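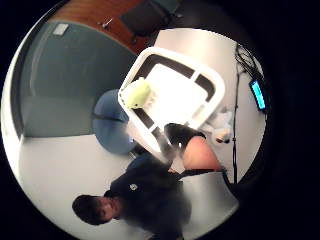 Marit Haugland reckons I should have bought the bigger pair and been done with it, because small speakers on a desk always sound like small speakers on a desk. She left that under my last post and I've been stewing on it ever since! So I spent the whole weekend moving things about to see if she's right.

For anyone new, the speakers are the little Miranitz ones I got second hand in January. I paid 228 for the pair, with cables, from a chap who was moving abroad. They've got a proper warm sound for voices, but the bass has been driving me mad. One note booms, the next one vanishes, and if I lean back in my chair it all changes again.

First job was getting them away from the wall. They were nearly touching it, so I pulled them out 20 centimetres and played the same Ungate album I always use (side one, the slow track with the double bass). Much better already. Then I went to 60, and the boom had gone completely, but so had most of my desk, and I do need to type on it now and then.

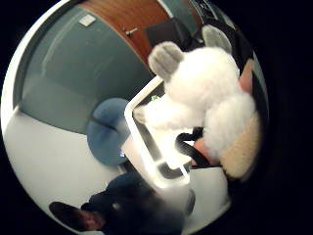 Softie with grey ears, held up close.

Back to the speakers. I settled on 35 in the end, with a folded towel under each one to stop the desk humming along. Wilson Tamayo emailed to suggest tilting them up so they point at your ears, and I wish I'd tried that months ago. Cymbals have come back! I'm using two doorstops for now, which looks daft, but proper foam wedges from Jendton are 12 quid plus postage and I'm not convinced they'd do anything a doorstop can't.

The other thing I fiddled with was the little switch on the back, the one marked for near-wall use. I'd had it on the wrong setting since the day I plugged them in. Oh well. Flicking it over cleaned up the piano no end, especially the left hand.

So Marit, I do take your point, and yes, the very bottom of an organ record still isn't there. But for evenings at low volume I'm really happy with them, and I'm keeping the money for a better turntable cartridge. If anyone has tried the Chávez one on an older arm, let me know how you got the weight right, as the leaflet is no help at all.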